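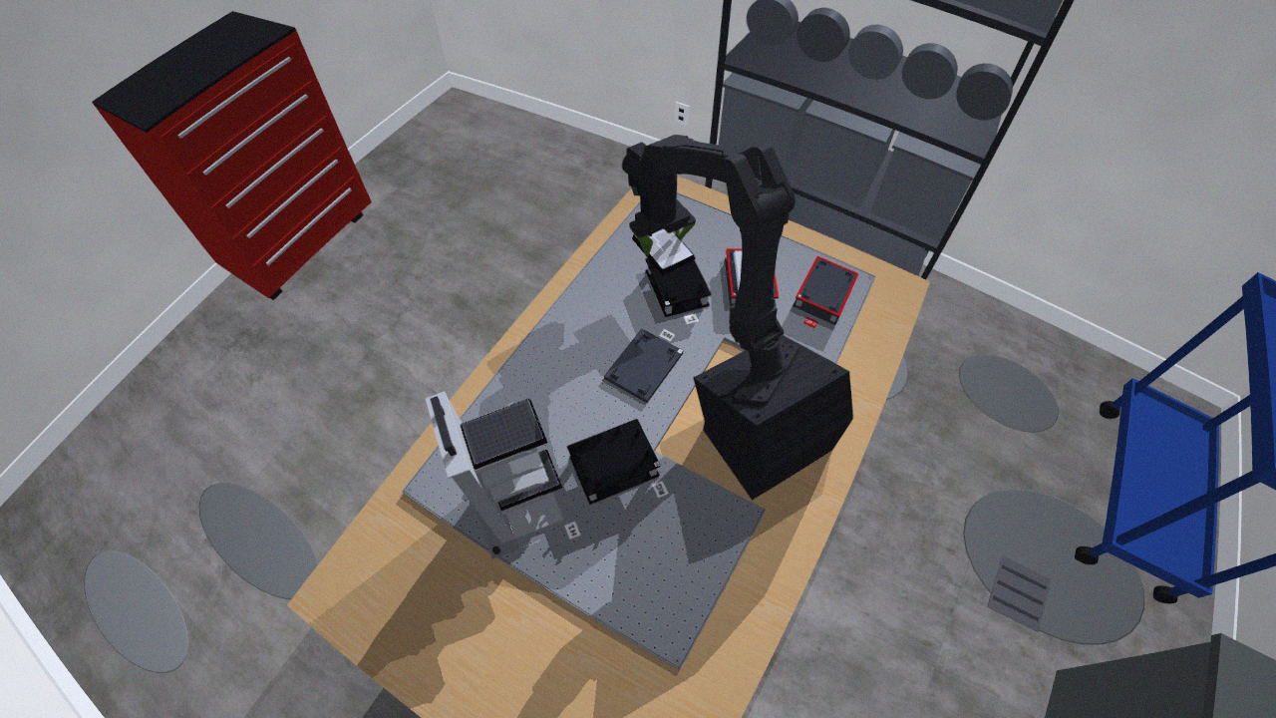
Mai, kurz nach sechs, Küche. Schlecht geschlafen, zweimal wach gewesen wegen dem Regen aufs Blechdach vom Schuppen. Der Teig steht seit gestern abend und ist mir fast aus der Schüssel gestiegen. Gut, dass es jetzt wärmer wird, aber der Sauerteig macht dann was er will. Heute also wieder Brot, zwei Laibe, einer für uns, einer zum Mitnehmen. Brauche endlich ein anständiges Blech. So eins wie die große graue Lochplatte auf dem Holztisch, lauter kleine Löcher in Reih und Glied, da würde der Boden vielleicht endlich mal knusprig statt ledrig. Nur halt in Ofengröße. Mein altes hat sich verzogen und knallt beim Aufheizen jedesmal so, dass der Kater vom Stuhl fällt.

Rechnung von gestern, damit ichs nicht vergesse: 600 g Mehl, 400 g Wasser, 100 g vom Ansatz. Salz nach Gefühl, war wohl zu wenig Gefühl, das letzte schmeckte nach Pappe. Mehl war das aus dem Laden in Grakell, das helle. Das dunkle war wieder aus. Immer ist das dunkle aus. Beim nächsten Mal gleich zwei Säcke, auch wenn kein Platz ist.

Halb acht. Geformt. Der erste schön rund, der zweite klebt am Korb, natürlich, Reismehl vergessen. Mit der Teigkarte rausgekratzt und nochmal von vorn. Küche sieht aus wie nach einem Schneesturm. Mehl im Ärmel, Mehl am Telefon, Mehl in der Schublade mit den Löffeln, wie auch immer das geht. Nebenbei Kaffee verschüttet. Zeitung gar nicht erst reingeholt, die ist eh durchgeweicht.

Zwischendurch die Kiste von der Kellertreppe sortiert, steht da seit dem Umzug. Lauter Zettel, Gebrauchsanweisungen von Geräten, die es nicht mehr gibt. Und ganz unten das Heft mit den Rezepten von der Oma! Dachte das wäre weg. Bleistift, halb verwischt, und überall nur »Mehl, soviel er nimmt« und »backen bis gut«. Ja danke. Aber der Kümmellaib steht drin, den ich seit Jahren suche. Mit Buttermilch. Auf Buttermilch wäre ich nie gekommen. Hab mich auf die Treppe gesetzt und gelesen, bis der Hintern kalt war, und dann natürlich die Zeit für den Ofen verpasst.

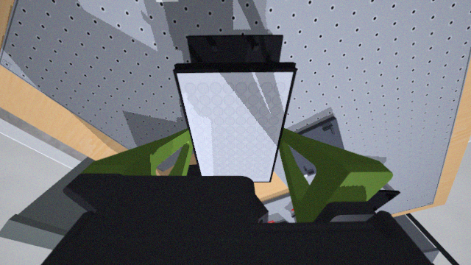
Neun Uhr durch. Der erste ist drin. Dampf gemacht mit der alten Pfanne unten rein, halbe Tasse Wasser drauf, Klappe zu, schnell. Hand verbrannt, nur ein bisschen. Am kleinen Finger, wo man immer drankommt. Eingeschnitten hab ich ihn zu flach glaub ich, er reißt an der Seite auf statt oben. Sieht aus, als würde er die Zunge rausstrecken. Egal. Schmecken tut er trotzdem, hoffe ich.

Muss bis Mittag noch nach Fladus, Paket abholen und die Schuhe zum Schuster. Die Sohle vom linken ist jetzt endgültig ab. Bus fährt um 18 nach, wenn er fährt. Letztes mal stand ich eine halbe Stunde im Wind und dann kamen zwei hintereinander, beide leer.

Überlegung beim Warten vorm Ofen: will ich diesen Kurs wirklich machen, in der Rolivora? Zwei Abende die Woche, Brot und Feingebäck, klingt ja schön. Aber im Winter im Dunkeln hin und im Dunkeln zurück, und ich kenn mich, nach drei Wochen hab ich Halsweh und keine Lust. Andererseits Blätterteig. Ich kann keinen Blätterteig. Meiner wird immer ein Brett. Anmeldung läuft noch bis Ende des Monats. Morgen entscheiden. Oder übermorgen.
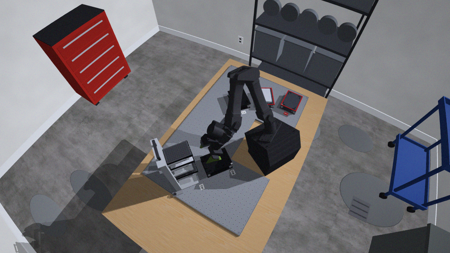
Elf. Beide draußen. Der zweite ist schöner geworden als der erste, obwohl er zweimal geformt wurde, versteh das wer will. Dunkle Kruste, knistert beim Auskühlen, ich könnte da stundenlang zuhören. Nicht anschneiden! Hab dann doch angeschnitten. Innen noch warm und bissel klitschig, selber schuld. Mit Butter und Salz drei Scheiben im Stehen gegessen. Mehr Salz muss rein, nächstes Mal abwiegen und nicht schütten.

Später Nachmittag. War in Fladus, der Bus kam pünktlich, Schuster hatte zu. Paket war nicht meins, sondern für die Nachbarn, also umsonst geschleppt. Dafür beim Costello noch Buttermilch und Kümmel gekriegt, die letzte Flasche. Fühl mich jetzt verpflichtet. Den Ansatz schon gefüttert, steht auf der Heizung, nein, die ist ja aus, also aufs Fensterbrett in die Sonne. Falls noch welche kommt.

Brot zum Mitnehmen liegt im Tuch im Flur, morgen früh nicht vergesen. Schuhe auch. Und Reismehl kaufen.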